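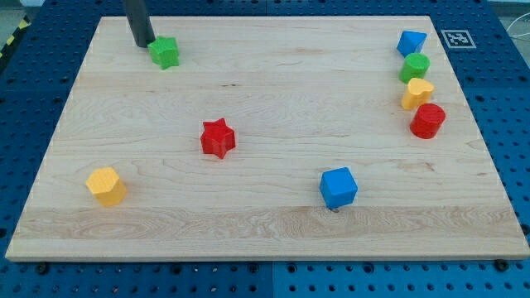 Oiling and Looking After Maple Boards

Maple is a good wood for a board that gets used every day. It is hard, the pores are small, and it doesn't stain as fast as most pale woods. It does dry out, and a dry board goes rough and starts to cup.

When to oil

Put a few drops of water in the middle. If they bead, leave the board alone for now. If they soak in and leave a dark spot, it needs oil. In our house that comes to once a month in winter and less in summer, when the heat is off.

What to use

Food-grade mineral oil from the drugstore is fine. Don't use olive oil or corn oil. They go rancid and the smell stays in the wood. For boards that never touch food, such as a craft or play board, paste wax holds up longer.

How to do it

Wash the board with dish soap and stand it on edge overnight.
Sand any fuzzy spots with 220 grit, along the grain. Go lightly over wavy or figured grain, which tears out easily.
Wipe off the dust with a damp cloth and let it dry again.
Pour on a tablespoon of oil and spread it with a folded rag. Do both faces and all the edges. End grain drinks the most, so go back over it.
Wait 30 minutes, then wipe off whatever is still sitting on top.

A new board gets 3 coats, one a day. After that, one coat at a time is enough.

Small knots

Tight knots are harmless. If one has a crack you can catch a fingernail in, keep that side down and use the other for food. Crumbs get in there and you won't get them out.

Stains and smells

Coarse salt and half a lemon will lift most berry and beet stains. Rub, leave it for 9 minutes or so while you do the dishes, rinse. For onion, use baking soda and a little water. Bleach turns maple gray in patches.

Warped boards

Lay the board hollow side down on a damp towel, put something heavy on top, and check it the next morning. A slight cup usually comes out. A twist doesn't.

Oily rags can catch fire if they are wadded up, linseed oil rags above all. Hang them flat outside until they are stiff, then throw them out.

Yupin Bunnag, February 2023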